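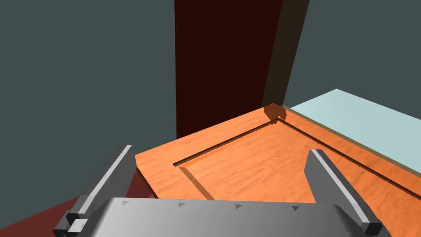 Startseite | Spiele | Lexikon | Forum | Suche

Sarero ist ein Aufbauspiel für den PC, das im November bei Costton erschienen ist. Ich spiele es seit der ersten Woche und pflege diesen Artikel nebenbei (Ergänzungen gern ins Forum!).

Man übernimmt die Hafenstadt Malville und baut sie über neun Kapitel aus. Die Kampagne hat mich etwa 100 Stunden gekostet - ich trödle aber auch gern. Im freien Modus gibt es 284 Gebäude, die meisten muss man erst erforschen.

Die Erweiterung Asante bringt Flussschifffahrt und eine neue Karte mit. Der Handel läuft dort viel zäher, mir gefällt das!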